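Kulari Lodge > Members > Minutes

Rates Bookings Minutes Contact

Ternholm Room, Thursday, July 2, 2026

Present: Takumi Noguchi (chair), Rin Hirano, Ewan Harawira, Hemi Fairweather. Apology: Ashton McPhee.

1. Linen supply
Arnik quoted $829 for the August to October term, white sheets and pillowcases, collection Mondays. Minimum order 100 pieces. The tufted headboards and the grey fringed throws are outside the contract and will be cleaned in house. Quote accepted. Moved Hirano, seconded Fairweather.

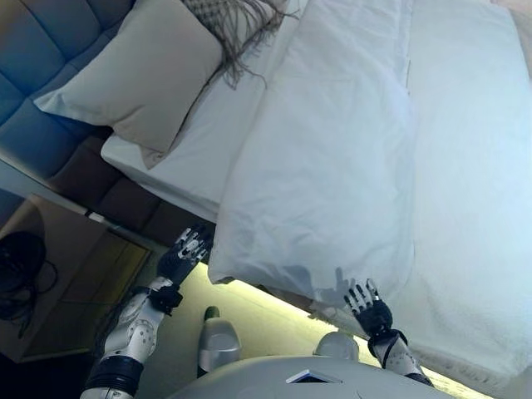 2. Laundering standard
Flat sheets to be washed at 65 degrees, held ten minutes, and line dried where weather allows. Torn or stained pieces go back to Arnik in the marked bag. Replacement charge is capped at $170 per term. Top sheets to be ordered one size up so the hem can be tucked at the foot.
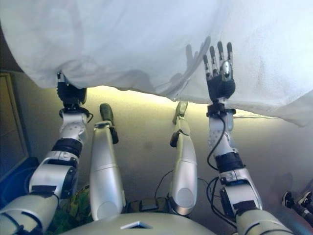 Ewan Harawira asked whether the cap covered pieces lost in transit, and said the wording in clause four could be read either way. The chair will get it in writing from Arnik before signing.

3. Hot water
Cylinder thermostat reads six degrees low. Fairweather to obtain a price for a new unit. Held over.

4. Bookings
Cancellation notice stays at 14 days. No change to the key deposit.

Closed 8:40 pm.

Filed under: Minutes, Housekeeping and Linen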